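Barngate Family Trail: progress report to the fund, second period

This report covers the work since the last payment. The grant was made to find out whether families with young children would stay longer in Barngate if there was more for them to do, and whether Drusby, up the valley, could share in that. We were asked to be frank, so the good news is short.

What was done

The walking trail between the two towns is marked from end to end. It has 10 stops, each with a wooden post and a rubbing plate for crayons. Four of the stops have a bench. The guidebook is printed and is free at the bus station, the two inns and the Drusby bakery. The boat operator, Ghasemi Lake Tours, now runs a morning trip with a children's fare, as agreed.

The application also promised a "rainy day network" of indoor places. We have signed up 6, against a target we set ourselves and probably should not have. Two of those are cafes with a shelf of games. Calling that a network is generous.

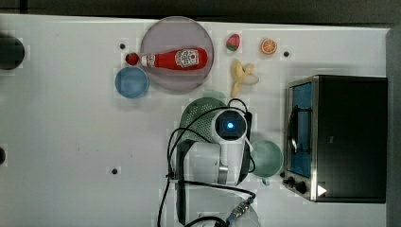 Play food and dishes on the tabletop, with the banana already peeled.

What we can and can't claim

The inns say they are fuller. We would like to believe the trail did that. The weather was also very good, the highway was closed for repairs on the far side of the lake, and Protirmont, the resort most of our visitors compare us with, put its prices up. Any one of those could account for the change. We don't have a way to pull them apart and we doubt that a consultant would either, although two have written to offer.

We handed out comment cards at the last stop on the trail. Some 80 came back. Nearly all were positive, but a family that gives up at the third stop with a crying toddler never reaches the box. The next batch of cards will be at the halfway bench as well. The complaints we did get were more useful than the praise: no restroom between the orchard and the footbridge, the map shows the path on the wrong side of the creek, and the treasure hunt is too easy for anyone over seven.

The boat trip is the weakest part. Parents like the idea of it. Small children like the first stretch and then want to get off, and there is nowhere to get off. Ghasemi has offered to shorten the route and we have said yes. The fare stays the same for now, which we expect to hear about.

Drusby

The application said day visitors would "flow naturally" up the valley. They don't. The last bus back leaves at 4 in the afternoon, and anyone who has walked up with children is watching the clock from lunch onward. The bakery does well. The craft barn does not, and its owners have told us they may not open on weekdays again. A later bus would do more for Drusby than another printed guide. The bus company has been asked twice and has said it is looking at it.

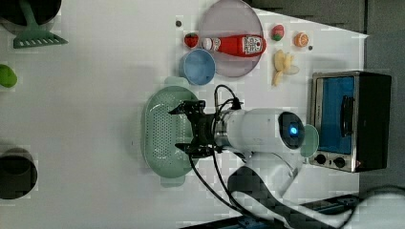

The pale green colander among the toy kitchen things.

Money

Spending is within the budget. Signs cost more than planned and the launch event cost less, mainly by being smaller. We have not touched the line for online advertising and ask to move it to the restroom near the footbridge. We know it makes a dull photograph for an annual report.

Next period

Reprint the map with the creek in the right place. Write a harder treasure hunt. Trial the shorter boat route before the schools break up. Get a yes or a no on the bus. If it is a no, we will recommend dropping the Drusby half of the plan from any further request.

Comments (3)

trailmom: We did the whole walk in May and loved it, but PLEASE the restroom. Also my kids kept the crayon rubbings on the fridge for weeks.

lakeside reader: Glad somebody finally said it about the boat. Mine were done by the time we passed the island.

Upvalley: Drop Drusby? You never gave it a fair try. Put one sign at the bus station that people can read from the road and then talk to us.

Contact the Barngate Family Trail office | Copyright Barngate Family Trail | Back to top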